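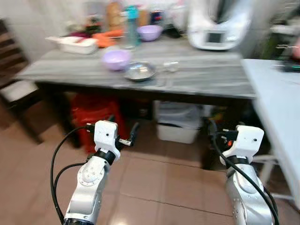 Sunita Kapoor replied that a multi-cooker pays for itself in 3 months if you stop ordering takeout. Does it, though?

I priced my carrot soup. The carrots are cheap either way. The cooker was not.

Also the recipe book promises "up to 40 minutes saved" per meal. Saved from what? I still peel, I still chop, I still wash two bowls – sometimes more.

Emiliano Paredes swears by his and has sent me links to 1,000 recipes. I opened 3. They were all chili.

Giving it until December. Then it goes back in the box.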